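# Kudico Open Day Demonstration Set

## Overview

This dataset holds demonstration episodes recorded during the Kudico open day, held on a Saturday in December at the Lirnia training hall. Visitors were invited to handle everyday soft items with a hand-held gripper fitted with a camera. The set contains 300 episodes contributed by 70 participants, none of whom had used the tool before.

Kudico maintains the set. Questions should be directed to Unnur Hallgrímsson at the Lirnia office.

## Contents

- `episodes/` one folder per episode, with video and gripper width
- `labels.csv` task name, station and outcome as marked by station staff
- `consent/` blank copy of the form used on the day
- `CHANGES` record of removed and corrected episodes

## Stations

The demonstration ran at 2 stations. The first was reserved for cloth items. The second was reserved for thin plastic, including bags, wrapping film and sleeves. Participants received a short briefing from Tove Ravn and one practice attempt, which was not kept.

## Task Definition: Thin Plastic

The participant closes the fingers on a fold of the material, lifts it clear of the table and places it in the bin at the far end. An attempt is marked complete only if the item is released into the bin. Regrasping is permitted and is not marked separately.

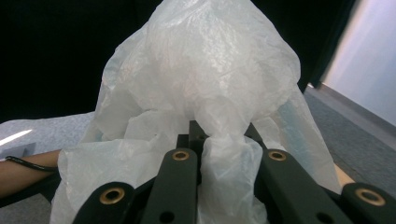

Upendo Okoth wrote after the event that the plastic station should have been given the longer time slot, as most visitors needed a second try before they trusted the grip, and asked that future open days allow for this. The request has been passed to the Joltar planning group.

## Known Limitations

- Station staff differed in how strictly they marked partial releases.
- 9 episodes have no gripper width. They remain in the set and are flagged in `labels.csv`.
- Lighting was not controlled. The hall doors were opened several times during the afternoon.

## Terms of Use

The set may be used for research and teaching. Redistribution requires written permission. Users must not attempt to identify participants.

Related items

Kudico Cloth Handling Set
Joltar Open Day: Notes for Station Staff
Visit to the Brøndum Sorting Line
Lirnia Training Hall: Access and Parking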